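Chapter 4
Teaching by Hand

I love this chapter. It's the one where my students at Clamden quit typing and start grabbing things! Up to now you've been telling your arm what to do with code, one joint at a time, and if your first three chapters went anything like my club's first January, you've got a robot that can wave and not much else.

So now we're going to do the work ourselves. You hold the gripper, you do the job, and the camera on it keeps a record of what you did. Later (Chapter 5, be patient) we'll hand those recordings over to the arm. My club picked this up for the Bririne student contest, and our first entry was built on 373 recordings of a block going into a cup. Welington Lacerda made 135 of them himself and still says he could do it in his sleep.

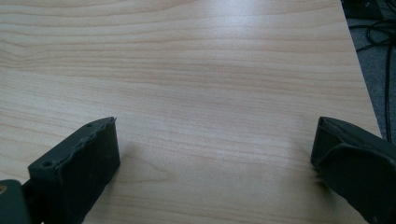 Figure 4.1. The gripper's own view of the tabletop, with a finger on either side and nothing between them yet.

Get used to that point of view, since it's all your robot is going to get. Your eyes know the whole room. The camera knows some table, two black fingers and whatever happens to be past the edge. Look at the pale glare on the wood, too. Verna Benavides, who ran our recordings, used to make everybody stop and look at the glare before they touched a single block, and I grumbled about it for weeks (sorry, Verna, you were right).

Before you go on, make 10 practice recordings of your own. Pick something easy, like moving an eraser from one side of the table to the other. Go slower than feels natural, and start each one with the fingers open and empty. Keep the bad ones too! We'll need them in Section 4.2, where we sort out what makes a recording worth keeping.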